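We use cookies to keep this site working and to count visits. Accept | Manage settings

4.2 Segmentation on low-texture surfaces

The surface filter in the Dradik stack assumes that the support plane is uniform and that anything darker than a fixed threshold is either an object or the tool. The assumption held on the gray mats used for tuning. It failed often on white surfaces, where soft shadows fell below the threshold and were passed to the grasp planner as candidate objects.

We replaced the threshold with a two-stage test. A fixed mask first removes the gripper fingers and the body of the tool. The remaining dark regions are then scored by edge sharpness over a window of 16 pixels. Regions with gradual edges are labeled shadow and dropped. Regions with sharp edges but very small area are labeled debris and kept in a separate list.

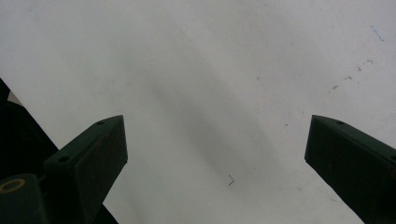
Figure 5. Wrist view of a white surface with both fingers in view. The wide gray shadow has no crisp edge; the small dark fragment near the lower center and the reddish-brown specks do.

Masking has to cover more than the fingertips. The inner faces of the fingers are close to black, and the body at the left side of the view meets the white surface along a straight, high-contrast edge that scores higher than most real objects. Our first mask, drawn from the Boder CAD model, left a thin strip of this edge exposed. We redrew it by hand.

On the Vordale set of 3,400 frames, the planner received a false candidate in 16 frames with the new test. Of these, 2 were shadows and the rest were debris above the area limit. We did not retune the limit for this set.

Comments

kuhlmann_lab: Does the hand-drawn mask survive a finger change?

gridsnap: Would like to see the window size varied.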